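Ivell Door Bench

A simulated door-opening set for comparing grippers and controllers on a two-armed robot

Status: second release, June. The first release had knobs only and the hinges were far too stiff, so please don't mix numbers from the two.

What this is

Ivell Door Bench started as a quick check to see which of two grippers we should mount for indoor work, and it grew, because doors turned out to be so much fun to work on. A door asks for a bit of everything: finding a small shiny target, closing on it without shoving it away, turning, pulling, and then getting the rest of the robot out of the way of the swing.

All of it is rendered. There are no real rooms in this set. Each room is furnished (beds, desks, drawers, plants, odds and ends) so that a policy trained on bare walls gets a proper surprise.

What we compare

Two grippers:

Brosto parallel. Two flat fingers, straight closing motion. Strong on lever handles, where it can hook over the bar and push down. On small round knobs it needs to be well centered, or the knob squirts out sideways.

Jarnetti wrap. Softer finger pads, slower to close. Lovely on knobs! It forgives a sloppy approach far better than we guessed it would. On levers it tends to grab too much and then can't let go cleanly.

Two controllers:

Abdella impedance. Our default. Lets the arm give a little when the door pushes back.

Plain position control. Kept as a baseline. It does better than its reputation on light doors and it is very easy to debug, so we have grown fond of it.

You can run either gripper with either controller, which makes 4 combinations. All of them ship with working config files.

Contents

24 room layouts, each with at least one door the robot can reach
60 episodes per layout for every gripper and controller pair
Color and depth from the head camera, color only from the wrist cameras
Joint positions, joint torques and gripper opening for both arms
Door hinge angle and handle angle at every step
A success flag and, for failures, a short failure code

Handle types are round knobs and levers. Layouts are split by room, so a room in the test split never shows up in training.

Camera notes

The head camera moves with the robot, and it moves a lot. When the robot leans to reach a handle, the view rolls with it, sometimes steeply, and the robot's own body can fill a good part of the picture. We thought about leveling the images and decided against it. The roll is in the data on real machines too, and the camera pose is stored for every step if you want to level things yourself.

Expect the handle to be partly hidden in the last moments before contact. That is where the wrist cameras earn their keep, and where we saw the biggest gap between policies that use them and policies that don't.

Failure codes

F1 missed the handle
F2 touched the handle, no grip
F3 grip lost while turning
F4 handle turned, door did not open
F5 robot body blocked the door

F5 is our favorite. A policy can do every hard part beautifully and then park its own elbow in the path of the door. If you are short on time, look at the F5 episodes first; you learn a great deal from them.

Getting started

Unpack the archive, point the config at the folder, and run the replay script on any episode before you train anything. Replay takes no learning code at all and it will tell you right away if your units are off. We use meters and radians throughout. Gripper opening is stored as a fraction, with zero fully closed.

For evaluation, please run 5 seeds per combination and report each one. Averages alone hide a lot here: the Brosto on knobs can look fine on one seed and fall apart on the next.

Known problems

Knob friction is set by hand and is probably too high on the wooden doors.
Wrist depth is missing. It is coming.
Soft pads on the Jarnetti are modeled as stiff springs, so squeeze forces should be read with care.
Shadows on the robot's body shell are harsher than they should be.

What's next

Push bars and sliding doors, plus a third gripper if we can get the model cleaned up. If you try your own gripper on the bench, we would love to see the failure codes, especially if they are strange ones.

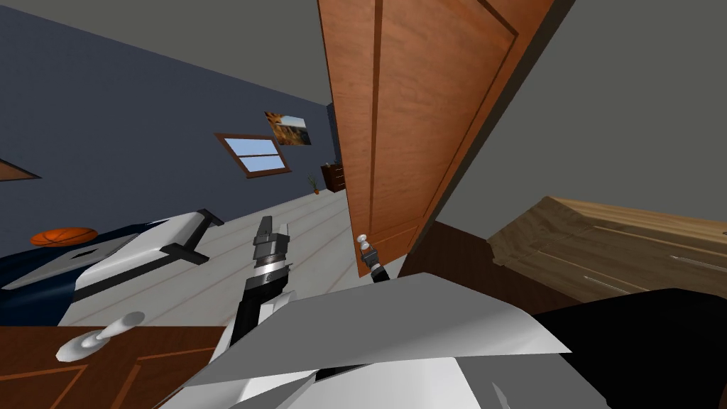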